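Hang the Jersey, Fold the T-Shirt: Against the One-Method Closet
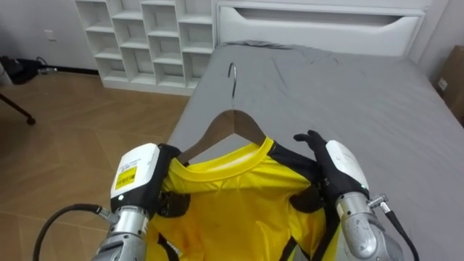
Most advice on storing clothes begins with the container. You are told to buy matching hangers, or matching bins, and then to fit everything you own into whichever one you bought. I think the order is wrong. The garment should decide, and the deciding properties are fiber, knit structure, trim and how often the thing is worn. A sports jersey is a good test because people disagree about it. Take a yellow one with black panels along the shoulders and sides, on a brown wooden hanger with a metal hook. The color changes exactly where the hanger bears, so any distortion at the shoulder will be seen before it is felt. Folded in a drawer, the same shirt collects creases across the chest and slides off the stack every time the drawer is opened. I would hang it.

The usual objection is that knits stretch on hangers. This is true of some knits. A heavy wool or cotton sweater carries enough weight in the lower body to pull the shoulders out of shape within a season. The typical polyester jersey is light and recovers well. The load on the shoulder is small, and what matters more is the area over which it is spread. A wire hanger concentrates it on a line a few millimeters wide. A wooden hanger with rounded ends spreads it, and if the ends are the right width, leaves no mark at all.

Width is the part that gets neglected. Adult hangers are commonly sold in a single size, and that size is too wide for a good share of the shirts people put on them. The end of the hanger should stop short of the sleeve seam. If it passes the seam it produces the small raised bump that everyone recognizes and blames on the laundry. My own closet has hangers of 400 mm, bought from Silden, and they suit my shoulders and nothing belonging to my son. For his shirts I use a narrower set from Akmont. The two sets do not match and the rod looks untidy. I accept this.

Chie Iwasaki, with whom I shared an apartment for 4 years, holds the opposite view and has argued it well. Her position is that rod length is the scarcest resource in any small bedroom and that every garment able to survive folding must be folded. Her rod held coats, two dresses and a suit. Everything else went into drawers on edge, jerseys included. She once measured what a hanger on a rod costs in space and concluded that I was storing mostly air.

She was correct about the air. Where I differ is on what the drawer costs in labor. Filing a slippery polyester shirt on edge takes several folds, and the packet opens as soon as its neighbor is removed. Cotton holds a fold through friction. Smooth polyester does not, and so the drawer needs dividers, and the dividers take up space that was supposed to have been saved. I owned a set of Torres dividers for one winter. They worked for socks.

There is also the question of printed numbers and names. Heat-applied lettering should not be folded through, particularly in a warm room, where two printed faces pressed together can stick. Anyone who folds jerseys should put the fold line beside the lettering or lay a sheet of plain paper between the layers. A hanger removes the question.

As for the procedure, I hang shirts over the bed. It is the only flat surface in most bedrooms large enough to lay a garment out, and at the right height it saves bending. Close any buttons or zipper first. Feed the hanger in from the hem if the neck is narrow. Pushing it down through the collar is faster and over a few years will ruin the rib. Then lift by the hanger and settle each shoulder separately, so the side seams fall straight. The second shoulder is usually the one left crooked.

The bed should be stripped to the sheet or made up completely. A half-made bed swallows socks.

I do not hang everything. T-shirts get folded, since a crease in a cotton T-shirt is of no consequence. Sweaters lie flat on a shelf. Gym shorts go into a Stekik bin with no folding whatsoever, and I have yet to hear a technical argument against this. Winter coats come out in October and push the jerseys to the far end of the rod, where they stay compressed until spring. That is a real defect in my system, and Chie has pointed it out more than once. A second rod would fix it, if the wall behind the door were deep enough to take one.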